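I got to Civwood a little after nine in the morning in February, with cold feet and a muffin in my coat pocket, and Rimantas Mets was already at his desk talking to a screen. "Come on, come on," he said, "you're missing the good part!"

The good part was a mug. Everything at the Haveta open day happens in simulation first (the real arms are down the hall, and we got to those after lunch), so a dozen of us squeezed in behind his chair and watched a make-believe tabletop as if it were a ball game.
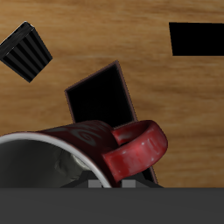
I asked how often the software had practiced. Rimantas scrolled for a while and came up with 1843 runs on this one table, 1132 of them since Christmas. The job sounds so easy when he says it: get the mug to the organizer, leave the books alone. My seven-year-old could do it, though I wouldn't bet on the books.

What I liked best was how much everybody in the room cared. A woman from Brallitz kept whispering "left, left, left" and a man next to me had his hands over his mouth. It's a drawing of a cup, people! I was gripping my muffin pretty hard too.

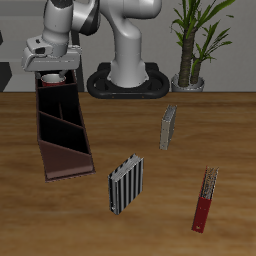

Sérgio Serrano builds the furniture for these worlds, and he spent ages telling me about wood grain. He has 35 tabletops on file and is fond of the orange ones. The mug's handle took him most of a week, he said, and he still thinks it's a bit too shiny. He also puts in plants, mostly to please himself.

Then the coffee cart from Ankrah showed up and half the crowd vanished. I stayed put and got to press the reset key, twice, which Rimantas says is more than he lets the interns do.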